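Subject: Re: [sim-eval] Cestow 300-episode trial license, first results

Render from the wrist view in the Cestow household set, gripper open, shelf unit at left:

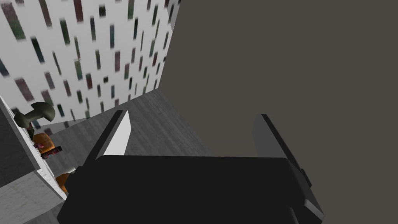 Wenceslao Arriaga wrote:

> Before we renew, does the trial tier include the contact solver, or only rendering? The Nutwood quote lists them as separate line items. I would also like to know how many of the 300 episodes ran to the end.

The contact solver is included. Rendering and physics are billed together on the trial tier and split on the paid one, where the solver adds $597 per seat. The base seat is $1,849.

Of the 300 episodes, 31 aborted. Most of the aborts were IK failures near joint limits. I have not separated those from timeouts yet; the logs use the same exit code for both.

Two open items:

- The wrist view has no lens distortion model. Zavala has one, but only for fixed cameras.
- Wall and floor textures are set per scene file. Randomizing them needs a script on our side.

Karla, can you rerun the `shelf_reach` subset with the step size halved? I would hold the renewal until we have those numbers.

Yolotzin Zepeda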